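My mother kept cables the way other people's mothers kept buttons. When I cleared out the flat in Jedatwood I found them in the bottom drawer, under the tea towels, knotted into one big black lump about the size of a cat, and I put the whole lump in a bag and drove it home with me because I couldn't face deciding anything that week. That was in December. It sat in my hall closet until the end of summer (next to the vacuum, which it kept trying to strangle).

What got me moving was the letter. It came from Beverley Tipoki, who had been Mom's neighbor at the place before Jedatwood, the narrow house in Sorham with the green stairs. It was dated 2 September 2019 and written in the kind of handwriting you want to frame. She said she was sorry for my loss, and she said it well, and then on the second page she asked if I'd come across the little recorder. She and Mom had made recordings, she wrote. Songs mostly, and some gossip. She'd love to hear them before her own ears gave out.

Well, I had the recorder! It was in the cookie tin with the spare keys, a Clerum, silver once, with a cracked corner. I'd pressed the button and nothing had happened and I'd put it back. It had never crossed my mind that the thing that would wake it up was in my own closet, somewhere inside the cat.

So I cleared the table. I mean properly cleared it, the mail and the fruit bowl and the jacket I'd been meaning to sew a button on since spring, and I wiped it down, and I went and got the lump.

I should say that I'm not patient. My sister got the patience. She lives 4,000 miles away, and when I called her to say what I was doing she laughed so hard she had to put the phone down. "Don't pull," she said when she came back. "Whatever you do, don't pull. Find an end and be nice to it."
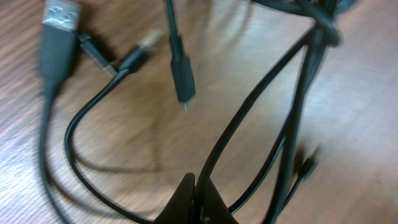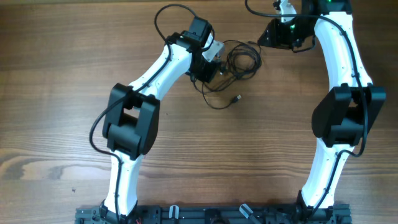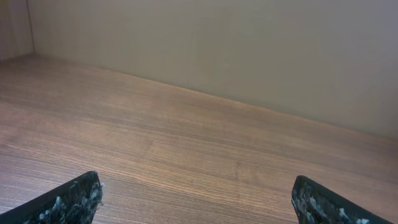
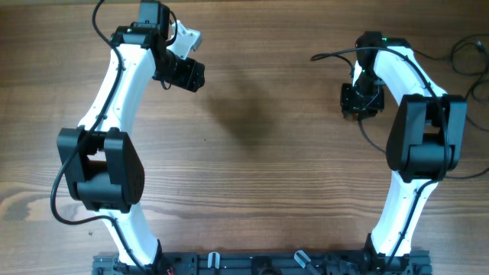 How do you untangle a bundle of charging cables without damaging them?

Loosen the whole bundle first by spreading it out on a flat surface and easing the loops apart, then pick one connector and feed it back through the loops it came through. Hold it by the plug and go slowly, and leave the tight knots until there's some slack around them.

I knew all that, because I'd looked it up on my phone while the coffee was brewing. Knowing it helped for maybe six minutes. I was so good! I spread, I eased, I fed. Then I hit a knot that must have been in there since Sorham, a mean little fist of a thing, and I pulled. Of course I pulled. The knot got smaller and harder and I said a word my mother would have pretended not to hear.

I went out and watered the tomatoes. When I came back the light had moved across the wood and I sat down and started again from a different end, and this time I talked to it, which I'm a bit embarrassed about. I told it about the flat. I told it how the man from Jankauskaitė (they did the clearance, very polite, two vans) had stood in Mom's kitchen holding her colander and asked if it was sentimental, and how I'd said no and then chased him down the stairs to get it back. I told it I still hadn't used the colander.

Somewhere in there the knot opened. I didn't feel it go. I had a loop in my left hand and I was moving it over my right thumb, and all at once there was a long piece of cable lying across my wrist with nothing holding on to it.

After that they came quickly. One had a strip of masking tape near the plug, and on the tape, in Mom's capitals, it said NOT THIS ONE. I laughed out loud, by myself, in my kitchen. What had it done to her? I set it apart from the others, because you don't argue with capitals.

The sixth one fit. It went into the side of the Clerum with a small click, and I plugged the other end into the wall and made myself go do the dishes. I did them badly. I kept turning around with suds up to my elbows to look for the light, and when it came on, a tiny orange dot, I dried my hands on my shirt.

There were 50 recordings on it. I'd been expecting a handful. They had no names, only numbers, so I started at the first one, and for a long time there was only a room. A chair, a kettle. Somebody coughed.

"Is it on?" said a voice I didn't know, and that was Beverley, years younger.

"I've pressed it," my mother said. "Whether it's on is its own business."

They got as far as the second verse of something before one of them set the other off, and then it was just the two of them laughing, and a spoon falling on a floor, and my mother saying oh, oh, stop it, I'll have to sit down.

I played it twice. Then I coiled up the cable, loosely, found an envelope big enough for it and the recorder both, and took it out again, and wrote to Beverley that I'd rather bring them myself, if she'd have me, and did she need a colander.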